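Subject: Re: [family-records] Burial register for the chapel at Stanance

Someone wrote to the list:

> I'm trying to find where my great-grandmother was laid to rest. Her
> death notice in the local paper says only "at Stanance, privately,
> after a short illness", and the churchyard there has no stone for her.
> She was a MacLeod by marriage. Does anyone know if the chapel kept a
> book of its own, and where it would be now?

Yes, it did, and I've spent far too many evenings with it! The chapel had its own burial book right up until it closed, quite separate from the parish one, and that catches a lot of people out. The private burials nearly all went to the chapel ground at the top of Istine Lane and not the churchyard, so I'd stop looking for a stone down there and try up the hill.

The book itself is a fat thing with 156 pages and a bit over 700 entries (I've been typing them up, very slowly, and I'm on page 30, so don't hold your breath for the index). The early clerks wrote a lovely clear hand. Then somebody new took over and it all goes to pot, with surnames squashed into the margin and ages left out altogether. There are nine MacLeod entries that I've spotted from flicking ahead, and at least two of them are wives put down under "Mrs" with no Christian name at all, which I know is maddening.

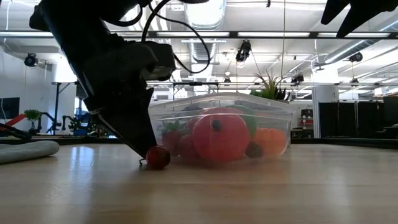
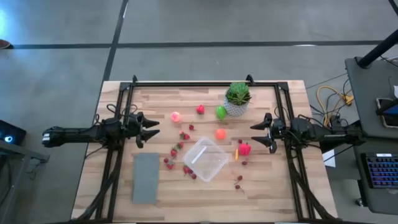
Both taken at the same place.

What would help most is the month she died. The clerk grouped his winter burials together, and if the ground was hard he sometimes wrote them up weeks later, so a January death can turn up among the spring ones. I nearly missed my own great-uncle that way. If you have the cutting, could you copy out the whole notice for me, even the dull bits about flowers and carriages? The name of the house the funeral left from is often in the book even when the person's proper name isn't.

One other thought. Some of the families from that end of the valley had a plot at Laltitz, and the chapel clerk would still enter the service in his book and then put a little cross beside it to show the burial was elsewhere. I didn't work out what the crosses meant until I'd already typed up several pages without them, so I've had to go back and start those again (grr). If hers has a cross, Laltitz is where I'd go next. The ground there is rough at the far end, so take boots.

I've got the book scans to hand most evenings after 9, and I'm very happy to look through the later pages for you once I've got that month. Send it on the list or off it, I don't mind which.

Wendmoor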